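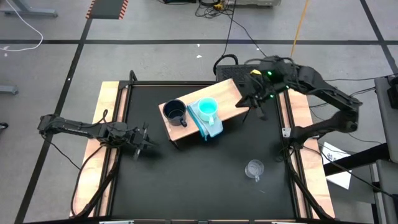
不同材质的杯具可按下文"适用材质"一节逐项核对。图中右下为透明玻璃杯。

Clindeveo 氧系去渍粉 货号 1289
制造商:Sundach
类别:厨房用品 / 餐具与炊具清洁
净含量:610 克
形态:白色颗粒粉末,无香型
包装:可重复封口罐,内附 Fitar 量勺一把

产品概述

Clindeveo 氧系去渍粉用于去除杯、壶、锅及滤网表面的茶垢、咖啡渍和植物色素沉积。主要成分为过碳酸钠,溶于温水后释放活性氧,使着色物质氧化褪色并从表面松脱。配方含碳酸钠和柠檬酸钠,分别用于维持溶液碱度和络合水中的钙、镁离子。不含氯、磷酸盐、研磨颗粒和荧光增白剂。

本品为浸泡型产品,不适合直接撒在干燥表面上擦拭。需要清除的若是烧水后留下的白色水垢,请选用 Sundach 酸性除垢剂系列。茶垢与水垢常叠加出现,此时应先用本品去除有色层,彻底冲净后再用酸性产品处理。两类产品不得混合,也不得在同一容器内先后使用而不经冲洗。

技术参数

外观:白色自由流动颗粒
气味:无明显气味
有效成分:过碳酸钠
助剂:碳酸钠、柠檬酸钠、非离子表面活性剂
溶液性质:碱性
建议水温:温水至热水,以容器材质可承受为限
单次配制水量:2 升
对应用量:Fitar 量勺一平勺
溶液有效时间:配制后当次使用,不可留存
包装材料:罐体及罐盖为聚丙烯,封口膜为铝塑复合膜
储存条件:阴凉、干燥、避光

适用材质

玻璃。普通钠钙玻璃和硼硅玻璃均可浸泡。热水注入前应先将杯体预温,尤其是厚壁或带把手的杯型。表面有烤花图案的玻璃杯应缩短浸泡时间,金属描边的玻璃杯不宜使用。

陶瓷。釉面完整的瓷器、炻器均可使用。釉下彩不受影响,釉上彩及描金器皿不在适用范围内。杯底未上釉的圈足会吸收溶液,冲洗后应倒置晾放,待圈足完全干燥再收纳。开片釉的茶器色素已渗入裂纹,浸泡后裂纹颜色可能变浅且不可恢复,有意保留开片纹色的用户请勿使用。

搪瓷。釉层完好的搪瓷锅、搪瓷杯可以浸泡。已有崩瓷露铁的部位在溶液中可能出现锈点,处理前请检查锅沿、把手焊接处和锅底外缘。深色搪瓷表面残留的碱性溶液干燥后会形成灰白色水印,用清水复洗并立即擦干即可去除。

不锈钢。保温杯内胆、滤网、茶壶内壁均可使用。保温杯浸泡期间不得旋紧杯盖,溶液持续释放氧气,密闭会使内部压力升高。密封圈应拆下单独浸泡。

塑料。聚丙烯、共聚聚酯材质可以浸泡,水温以杯底标注的耐热温度为上限。长期吸附色素的塑料杯,颜色深入表层以下的部分不能完全去除。三聚氰胺材质请先在杯底做局部测试。

不适用材质

铝及铝合金(包括阳极氧化铝)、铜、黄铜、锡、银、镀银件、铸铁、未涂装的碳钢、木、竹、漆器、天然石材、皮革。带有木制把手的壶具应拆下把手后处理,无法拆卸的不得整体浸没。不粘涂层锅具请以锅具制造商的说明为准。

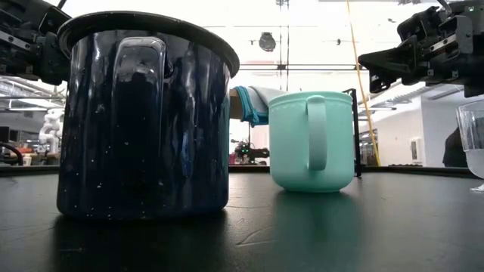 带白色斑点的深蓝色搪瓷锅与浅薄荷绿色塑料杯。两种材质允许的水温不同,应分开浸泡。

使用方法

杯具浸泡

在水槽或耐热容器内注入 2 升温水,加入一平勺粉末,搅拌至无可见颗粒。将杯具完全浸没,杯口朝上,避免杯内留存气泡。轻度茶垢在短时间浸泡后即可用软布擦除,重度沉积可延长浸泡,以溶液停止产生细小气泡为终点。取出后用流动清水冲洗内外壁及把手内侧,擦干。

锅具浸泡

锅内注水至污渍线以上,按水量折算粉末用量。先加水,后加粉。不得在灶具上加热含有本品的溶液。锅沿外卷的搪瓷锅,卷边下方容易积存溶液,冲洗时应将锅倾斜并转动一周。锅身外壁的油膜属于另一类污渍,应先以普通洗洁精去除,再进行氧系处理,否则油膜会阻隔溶液与色素层接触。

滤网与小件

茶漏、滤网、杯盖、密封圈和吸管可集中置于一个敞口容器内处理。细密滤网浸泡后以软毛刷从背面刷洗。硅胶件允许浸泡,冲洗后应检查凹槽内有无残余颗粒。

用量说明

Fitar 量勺的勺柄末端有刻线,平勺以勺沿刮平为准。水质较硬的地区可将用量提高至一勺半。继续增加用量不会明显缩短浸泡时间,只会增加冲洗次数。冷水中粉末溶解缓慢,活性氧释放不充分,如只能使用冷水,应将浸泡延长至过夜,并在容器旁注明内容物。

量勺应保持干燥。沾水的量勺放回罐内,会引起局部结块和提前分解,罐体可能因内部产气而轻微鼓起。出现此情况时应将罐盖打开放气,剩余粉末在通风处存放并尽早用完。

冲洗与残留检查

浸泡后的食品接触表面必须用清水冲洗。手指触摸杯壁有滑感,说明仍有碱性残留,应继续冲洗。需要定量确认的用户,可用 pH 试纸测试最后一次冲洗水,读数与所用自来水一致即为合格。以中性自来水为例,读数应回到 7。

保温杯首次使用本品后,建议装满清水静置片刻再倒掉,然后正常使用。

安全信息

本品对眼睛有严重刺激性。配制溶液时避免俯身正对容器。皮肤敏感者应佩戴手套,手套材质以丁腈或天然橡胶为宜。粉末入眼时,立即用大量清水持续冲洗,取下隐形眼镜后继续冲洗,并就医。误食时漱口,不要催吐,携带罐体标签就医。

本品为氧化性固体,应远离可燃物、还原剂和酸类。不得与含氯漂白剂、洁厕剂或酸性除垢剂混用。洒落的干粉用干燥器具收集,不要用湿抹布或纸巾包裹后丢入垃圾桶,残余部分以大量清水冲洗。

不得将配好的溶液装入喷雾瓶或任何带盖密闭容器。

置于儿童接触不到的地方。

储存与保质

未开封的产品在标注条件下储存至罐底所印日期。开封后每次使用完毕应立即合盖,避免存放在水槽下方、洗碗机旁或灶具上方的柜内。结块但未受潮变色的粉末可压碎后使用,去渍能力可能降低。

罐底喷码第一行为批号,第二行为到期年月。联系售后时请提供批号。

包装内容

去渍粉一罐
Fitar 量勺一把
多语言使用说明一份

补充装

货号 1289 的补充装为袋装,净含量与罐装相同,不含量勺。补充装应倒入已清空并擦干的原罐,不得倒入其他容器。新旧批次不建议混装。袋体为复合膜,按当地分类要求处置。

常见问题

浸泡后杯壁仍有棕色环线
通常是水位线处未被溶液覆盖。补水至杯口以上,重新配制溶液浸泡。若环线触感粗糙,则含有水垢成分,需另行酸性处理。

溶液变成浅褐色
属正常现象,为脱落的色素。颜色变深后去渍能力已下降,应更换溶液。

能否用于洗碗机
不能。本品未针对洗碗机的喷淋和加热程序进行配方设计。

能否用于咖啡机内部管路
不能。滤杯手柄、滤篮等可拆卸的不锈钢件允许在机外浸泡,铝制或镀铬手柄除外。

搪瓷表面处理后失去光泽
先用清水复洗并擦干。仍无改善的,多为原有划痕在色素层去除后显露,此类划痕无法通过清洗恢复。

订购与供货

单罐供货,整箱订购请联系 Mirzaei 仓储配送部。整箱订单由 Mirzaei 仓库直接发出,散件由经销商发出,运费分别计算。本品含氧化性物质,不接受航空运输订单。每年七月和八月高温期间,部分线路改为夜间配送,交货时间相应延长。

退换货

封口膜完整的产品可以退回。已开封产品仅在存在质量问题时受理,请保留罐体及剩余粉末,并附封口膜和罐底喷码的照片。量勺缺失可单独补寄,无需退回整罐。

相关产品

Sundach 酸性除垢剂,液体
Sundach 软毛杯刷,可更换刷头
Fitar 量勺,单支装
Fitar 耐热浸泡盆,带内壁刻度

文档下载

安全数据表
使用说明
材质相容性对照表

页面内容适用于货号 1289 的现行配方。旧版蓝盖包装的用量标注与本页不同,请以罐体标签为准。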